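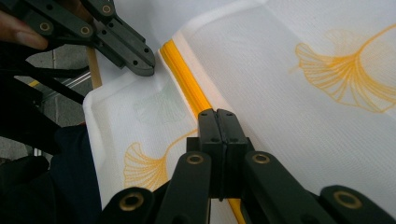 About Grorkiro

Grorkiro makes and hires out hand-held gripper sets, and runs a recording service for firms that want to automate the handling of cloth. We were set up by Octavio Daza, a mechanical engineer who had spent his earlier working life on sewing-machine feeds. The workshop, the store and the office share one building at Flenedell.

What we supply

Our main product is the Gredilik pair. It consists of two matching grippers, one for each hand, with a camera on each. The operator works the jaws by hand and carries out a task in the ordinary way: folding, pinching an edge, holding one layer still while another is moved. The camera views and the jaw opening are logged together, and the customer uses the log to train or test a robot arm fitted with the same jaws.

The linkage is black, with brass-ringed pivots. The pivots are a wearing part and can be changed on the bench with the tool supplied. Jaws are held by screws, and the holes are drilled to one pattern across the range, so a set bought early on will take current jaws. Please quote the serial number when ordering spares.

Each pair leaves us with a calibration sheet. The check takes 133 cycles of opening and closing per gripper at room temperature. If a pair fails, the linkage is stripped and rebuilt before the check is run again from the beginning.

Sheer and light fabrics

Most enquiries now concern thin cloth. A sheer fabric gives under its own weight, lets light through and shows the layer beneath, all of which make the position of an edge hard to read from a camera. Printed patterns add a further difficulty where a motif on the lower layer shows through the upper one.

We record this work with both grippers in use. One holds the fold while the other takes the free edge. Sessions are done at floor level or at a table according to what the customer's own process needs, and we don't clear the background unless asked.

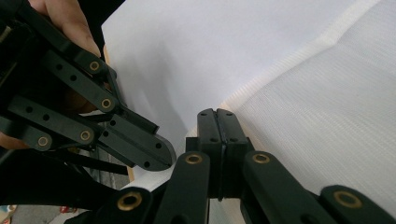
Jaw pressure is left to the operator. We tried a fixed stop on an earlier version and withdrew it, as it marked fine weaves at one setting and dropped them at the next.

The recording service

The service is called Văn and is sold in blocks of 100 recordings. A block covers one task with one type of fabric. The customer sends the material, a written description of the start and end state, and a note of anything that counts as a failure. Failed attempts are kept and labelled, and are not charged for.

The largest single order to date was 508 recordings of a two-layer fold. Delivery was made in 6 parts so that the customer could alter the instructions between them.

Files are supplied on a drive or by download. Fabric is returned at the end of the job unless we are told to dispose of it.

Hire and repair

Gredilik pairs can be hired by the month. The hire charge includes one replacement set of jaws. Repairs are done at Flenedell only, and the workshop closes for stocktaking in May, when spares can still be ordered but will be sent out once the count is finished.

Visits are by appointment. Please bring a sample of the cloth, cut large enough to fold at least twice.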